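Kornberg Adjustable Work Table, White Top

Sold by Flollisura - furniture for workshops, schools and studios

Item: Kornberg, standard height-adjustable model
Top: white, matte
Frame: steel, powder coated
Availability: in stock, ships in 2 weeks

Overview

The Kornberg is our most ordered table and the one we know the best. It was drawn by Ataberk Taşdemir when our company was still a small repair shop for school furniture. At that time we received many tables with the same damage: loose legs, swollen edges, and tops with deep scratches from knives. Ataberk wanted to make a table on which these three problems come much later, or do not come. The first version was heavy and not very pretty. The present version is lighter, but the joint between leg and top has stayed the same.

The table is used for cutting fabric, for drawing, for model building, for packing parcels, for sorting seeds, and for many other kinds of work which need a flat and clean surface. It is not made as a kitchen table. You can eat on it, of course, but please read the part about stains before you do it every day.

The top

The top has a thick core and a hard white surface on both sides. Both sides must have the same surface, otherwise the board will bend slowly in a heated room. Some cheaper tables save the material on the lower side, and after one winter a pencil will roll by itself to the middle.

White is a practical color for work. Small parts, threads and needles are easy to find on it, and it gives back the light of the lamp. The finish is matte, so you do not get a bright spot in your eyes when the lamp stands opposite you. If you prefer a darker surface, please look at the Bianchini table, which has the same frame and a gray linoleum top. Linoleum is warmer to touch and quieter, but it needs more care.

The edges are slightly rounded. We do not offer a sharp edge anymore. Customers who write by hand told us it was pressing on the arm.

The frame

The four legs are square tubes. Each leg has an inner part which slides out and is fixed with two bolts. You can change the height with the key that comes in the box, in 14 steps. Two persons should do it together, one on each side. Please take all things off the table before, also the light ones.

At the bottom of each leg there is a foot which can be turned by hand. It corrects a floor that is not even. When the table is standing well, turn the small lock ring upward until it stops. Many people forget this ring, and then they write to us that the table is moving.

A crossbar connects the back legs. On the models delivered before August the crossbar was placed lower, and it was in the way of the feet. If you have the older model and this disturbs you, Raelene Ellery in our parts department can send you two brackets to lift it. There is no charge for them, only the postage.

Weight and load

The table carries 100 kg when the weight is spread over the top. Please do not stand on it, and do not fix a heavy vise to the long edge without the reinforcing plate (sold separately). A sewing machine, a small press or a computer screen with an arm are no problem.

Assembly

One person needs about 45 minutes. The top is heavy, so lay a blanket on the floor and put the top on it with the upper side down. Screw on the four corner plates first, but only loosely. Then place the legs, then the crossbar, and only after this tighten everything. If you tighten the first leg fully at the beginning, the last one will not fit, and you must start again.

The instructions were written new by Fadwa Zaki, with larger drawings. A paper copy is in the box.

Cleaning and stains

For daily cleaning use a soft cloth, warm water and a little dish soap. Wipe a second time with clear water, because soap leaves a thin film where dust stays. Pencil goes away with a normal eraser. Ink from a ballpoint pen can be removed with alcohol - try it first in a corner.

Red wine, curry and hair dye should be wiped away immediately. After one night they leave a yellow shadow that we also cannot remove. Do not use steel wool or scouring powder, as they make the surface shiny and the shine does not go back.

Super glue is best left to dry. Push it off afterward with a plastic scraper held flat.

Accessories

Avance drawer: fits under the top on the left or right side, with a soft stop. The holes are already prepared.
Cable tray: hangs on the crossbar, no tools.
Reinforcing plate: for vises and clamps.
Set of wheels: four pieces, two with brake. They raise the table a little, so choose one step lower on the legs.

From our customers

"I cut leather on it, with a mat between. After three years the edges are still closed and the legs have no play. I would like the drawer to be deeper." - Struan Dow

"We bought it for our bookbinding class and then ordered four more. The delivery came one day late but the driver called us." - Rónán Ó Dubhghaill

Delivery and return

We deliver to the first door. Carrying to an upper floor can be ordered in the cart. Please look at the carton while the driver is still there, and write any damage on his paper. An unused table can be sent back in its original carton. For orders above 800 dollars the delivery is free.

Prices on this page are valid from 11 June 2024. 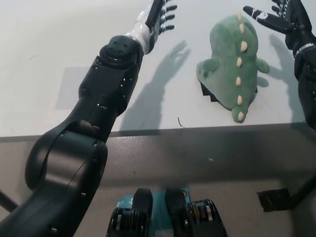

For questions about special sizes please write to us with the length and depth that you need, and the kind of work you will do on the table. We answer on working days. Tops can be cut shorter, but not round, and a cut top cannot be returned.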